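Knete trocknet aus und bröselt am Rand -- wie wieder geschmeidig bekommen?

Arska
24.04.2023, Rubrik Basteln und Werken

Ich rühre für eine Kindergruppe Knete selbst an. Rezept je Charge: 1000 g Weizenmehl Type 405, 332 g Kochsalz, 15 g Zitronensäure, dazu Wasser, Rapsöl und Lebensmittelfarbe. Das Gesamtgewicht der letzten Charge habe ich nicht notiert. Gekocht wird nicht, nur mit heißem Wasser überbrüht und geknetet.

Die ersten Tage ist das Material einwandfrei. Danach reißt es beim Flachdrücken am Rand ein, die Oberfläche wird körnig, und beim Aufnehmen fallen Krümel ab. In der Mitte bleibt es weich. Am stärksten ist der Effekt bei Pink, bei Gelb und Blau deutlich geringer. Gelagert wird in Schraubdosen, Raumtemperatur, kein direktes Sonnenlicht.

Was ich bisher versucht habe: einen Schuss Wasser direkt in die Dose gegeben und über Nacht stehen lassen. Ergebnis war eine schmierige Außenschicht mit hartem Kern. Mehr Öl macht die Sache glänzend, aber nicht weniger brüchig.

Lässt sich das retten, oder neu ansetzen? Und woran liegt der Unterschied zwischen den Farben?

Osman

Wegwerfen, neu machen. Mehl kostet fast nichts. Meine hält im Kühlschrank ewig.

Gunhild Hallgrímsson

Retten lohnt sich, solange nichts schimmelt oder muffig riecht. In beiden Fällen gehört die ganze Dose in den Müll, auch wenn nur eine Stelle betroffen ist.

Zur Ursache. Ein Rand, der beim Drücken einreißt, während die Mitte glatt bleibt, spricht für Wasserverlust an der Oberfläche. Öl ersetzt das Wasser nicht, es verteilt sich zwischen den Teigteilchen und verringert dort die Haftung. Wer mit Öl nachbessert, bekommt eine Knete, die sich gut anfühlt und trotzdem zerfällt. Der Farbunterschied dürfte an der Farbe selbst liegen: Pulverfarbe bindet etwas Wasser, Flüssigfarbe bringt welches mit. Falls das Pink aus Pulver angerührt ist, beim nächsten Ansatz die Pulverfarbe vorher in der Wassermenge auflösen und einen Löffel Wasser zugeben.

Vorgehen bei der vorhandenen Charge:

Knete in flache Stücke teilen, nicht als Klumpen bearbeiten. In eine weite, glatte Schüssel legen; Edelstahl eignet sich gut, daran bleibt wenig hängen und Krümel lassen sich mit der Masse wieder aufnehmen.

Mit dem Daumen in jedes Stück eine Mulde drücken. Dort hinein wenige Tropfen lauwarmes Wasser geben, den Rand darüberklappen und kneten, bis außen nichts mehr schmiert. So kommt das Wasser nach innen, und die Schmierschicht, die du beschreibst, entsteht gar nicht erst.

Zehn Minuten abgedeckt ruhen lassen, dann die Probe: eine Kugel flach drücken. Reißt der Rand weiter ein, den Schritt wiederholen. Klebt die Knete an den Fingern, eine Prise Mehl einarbeiten.
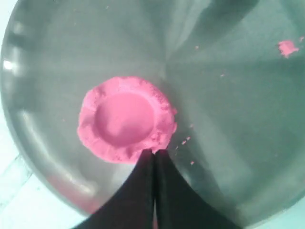

Kann man die abgefallenen Krümel wieder einarbeiten?
Solange sie sich zwischen den Fingern noch zerdrücken lassen, mit feuchter Hand aufnehmen und in die Mitte des Stücks kneten. Durchgehärtete Krümel aussortieren, sie bleiben als Körner spürbar.

Noch zum Rezept: Glycerin hält die Feuchtigkeit länger als Öl. Ich ersetze die Hälfte der Ölmenge durch pflanzliches Glycerin aus der Apotheke. Die Salzmenge würde ich lassen, sie bremst den Schimmel. Bei der Lagerung jede Farbe zuerst dicht in Folie wickeln und dann in die Dose -- die Luft über der Knete reicht sonst aus, um die Oberfläche anzutrocknen, vor allem bei halb leeren Dosen.

Salzknete außerdem von Hunden fernhalten, auch kleinere Mengen sind für die Tiere gefährlich.

Arska

Danke. Pink war tatsächlich Pulver, die anderen beiden flüssig. Die Methode mit der Mulde funktioniert, zwei Durchgänge waren nötig. Glycerin kommt in den nächsten Ansatz. Wegen Kühlschrank: bei mir schwitzt die Dose beim Herausnehmen, das Kondenswasser macht die Oberseite klebrig.

Osman

Bei mir nicht. Dose halt zu lassen, bis sie warm ist.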